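Category: Hair & Beauty > Long Hair > Clips, Pins and Ties

Claw clips and thick hair – am I doing this wrong?

pimedwood_girl
Okay so I finally gave in and bought claw clips after years of plain black elastics. My hair is a bit past my shoulder blades, straight, and there is a LOT of it. I twist it up, clip it, feel very put together, and by the time I've walked to the bus the whole thing has slid down to my neck. I've now been through 5 clips from three different stores (one was a Cadent, which my sister swears by) and they all do it. Is it the clip or is it me?

Raquel Patrício
It's the hair, sorry! Straight and slippery is the worst combo for a claw. Mine only stays up on day two or three after washing. On wash day I don't even try, I braid it and go.

clidov77
Disagree with Raquel a little. My hair is super slick and I wear a claw every single day at work. The trick is where you put the twist. Most people twist at the nape and then fold it up, so the clip ends up holding all the weight. Start higher, twist tight enough that it feels slightly annoying, and let the teeth go down against your scalp before you let the clip close. If it isn't touching scalp it's just hanging there.

pimedwood_girl
Hm, I do start at the nape. I'll try that tomorrow morning. My other problem is the clips keep getting lost or snapped in my bag, so now they live in a box with the scrunchies.
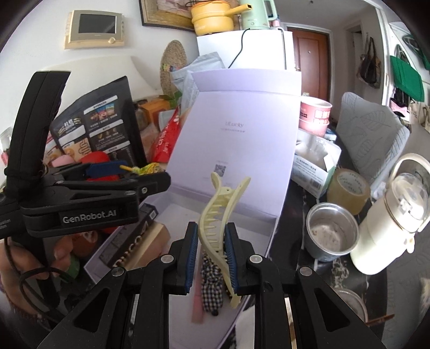 Do the long-toothed clips hold better than the short ones?

Long teeth hold better in thick hair, as long as they curve enough to cross over each other when the clip is shut. In fine hair they leave a gap and the twist slips through.

marloes_b
Came here to say the crossing over thing. Hold the clip up to a window when it's closed and see how much daylight there is in the middle. My aunt ran a salon for 30 years and that's how she picked them out at the supply store, drove the staff crazy.

ahonenfan
Unpopular opinion, but I think claws are just bad for long thick hair and we all pretend otherwise because they look cute. Get a hair fork. I have an Ahonen one and I've slept in it (by accident, don't do that). Never going back.

clidov77
A fork in a car, though? You can't lean your head back on anything.

ahonenfan
You can't lean back on a claw either lol

clidov77
With the flat sideways ones you can. Not great, but you can.

Raquel Patrício
Scrunchies, people. A loose bun with a fabric scrunchie, no headache, no snapping, costs next to nothing. I made a bunch out of an old pillowcase in July and I'm still wearing them.

Madalena Cordeiro
I'm with Raquel on comfort, but a scrunchie bun on me looks like a doorknob. What helped me was splitting it – half up with a small claw, then the rest twisted up into a big one over it. The small one carries part of the weight. Takes an extra minute and it lasts through a whole shift, stairs and all.

pimedwood_girl
Update! Tried the higher twist and it made it to lunch, which is a record. It did pull a bit over my left ear. Madalena, does the small one go in flat or up and down?

Madalena Cordeiro
Flat, teeth pointing down. Up and down it pokes out and the big one won't close over it. And if it's pulling over one ear, your twist is off center, mine goes left too and I have to aim right on purpose.

ahonenfan
Or get a fork :)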